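Tag der offenen Tür bei Goson, war jemand da?

Forum > Automatisierung > Messen und Termine

dfarben
Goson hatte am 7. Oktober die Halle offen. Ich bin hingefahren, weil wir in der Firma über einen Leichtbauarm nachdenken. Anfahrt 375 km, Parken ging gut. Vorne Palettierer und eine Schweißzelle, beides bekannt. Hinten im Nebenraum der Aufbau von Zotow mit Alltagsgegenständen auf einem Tisch. Den fand ich am interessantesten. War sonst noch wer dort und hat eine Meinung?

Bijan F.
War vormittags da. Den Vortrag von Frau Nikzad zur Sicherheitsbewertung fand ich ordentlich, den Rest eher Verkaufsveranstaltung. Bei der Palettierung hat man auf Fragen nach der Taktzeit nur den Prospekt bekommen.

kabelkanal13
Der Zotow-Tisch ist Spielzeug. Mit so etwas verdient niemand Geld. Wer 600 Teile pro Schicht bewegt, braucht eine Zuführung und einen festen Greifpunkt.

dfarben
Das war auch nicht als Serienanlage gedacht. Herr Amini hat dort gesagt, es geht um wechselnde Teile ohne Vorrichtung. Bei uns kommen Rückläufer in jeder Lage an, da hilft mir ein fester Greifpunkt nichts.

kabelkanal13
Dann nimm eine Kamera und einen Sauger. Haben wir seit November, läuft.

Bijan F.
Sauger auf Schwamm oder Bürste? Viel Erfolg.

kabelkanal13
Für Schwämme habe ich keinen Kunden.

Tabrizi_Technik
Ich war nachmittags zwei Durchgänge lang am Tisch. Ein Griff ging daneben, der Arm hat neu angesetzt und es dann geschafft. Langsam ist es, das stimmt. Mich hat mehr gestört, dass man zum Greifer nichts Schriftliches bekam. Keine Traglast, keine Angabe zur Kraft. Auf Nachfrage hieß es, das Datenblatt komme per Mail. Bisher ist nichts da.

dfarben
Datenblatt fehlt bei mir auch noch. Ich habe aber ein Foto vom Tisch. Es lag quer gemischt alles Mögliche herum: Obst, ein flacher Schwamm, Becher, dazu eine flache Kunststoffschale weiter hinten, über der gerade der Arm stand.

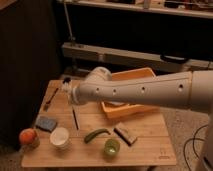

Gefragt habe ich auch nach dem Preis für ein Testpaket. 2793 Euro für eine Woche, Anlieferung extra, Einweisung durch Herrn Dehghan inbegriffen. Mein Chef überlegt noch.

Bijan F.
Für eine Woche finde ich das viel. Flakum hat uns letztes Jahr einen Arm kostenlos hingestellt, allerdings ohne Einweisung, und zwei Tage gingen nur für die Inbetriebnahme drauf.

kabelkanal13
Eben. Und am Ende baut ihr doch eine Vorrichtung.

Tabrizi_Technik
Kann sein. Bei Rückläufern würde ich es trotzdem testen, aber mit eigenen Teilen und nicht mit denen vom Vorführtisch. Und vorher schriftlich geben lassen, was der Greifer hält.

dfarben
So mache ich es. Ich schicke Amini eine Kiste von unseren Teilen und melde mich, wenn ein Ergebnis da ist.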